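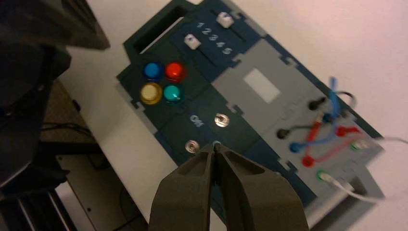

Vavix brings out a practice board for robot arms

February 4, 2021

GRELSTEAD – If you have ever tried to teach a robot arm to press a button, you know how much time goes into finding something decent for it to press. Vavix, a small firm here in town, has started selling a ready-made task board for exactly that, and it is great fun to watch one in use!

The board comes in modules that lock together like jigsaw pieces, so a lab can put buttons and sliders at one end and patch cables at the other (or swap them around when the arm gets too good at one layout). There are toggle switches and a big rotary knob too, plus a carrying handle at each end. A three-module set sells for $800, and extra panels can be ordered one at a time.

Vavix began taking orders in November and has shipped 33 sets so far. Octavio Cisternas, who designed the panels, wanted parts that feel like the real thing under a gripper. "A slider that moves too easily teaches you nothing," he said. The cables are the hard part, and they are also where people tend to gather and cheer. Getting a plug lined up with its socket takes a steady approach, and a loop of wire never sits quite the same way again.
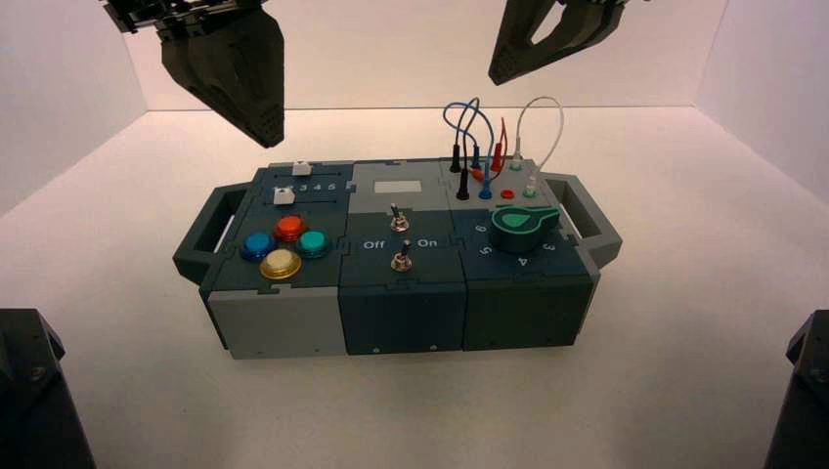

Hemi Tomoana would start beginners on the four push buttons and leave the patch panel alone for the first couple of weeks, and he would like to see a longer cable in the box. He also finds the knob harder than it looks, especially with thick fingers on the gripper.

Cisternas says longer cables are on the way, along with a printed guide that has exercises for two arms working together. Orders go through the Vavix shop on Dillar Street, and local schools can book a set on loan for up to 2 weeks.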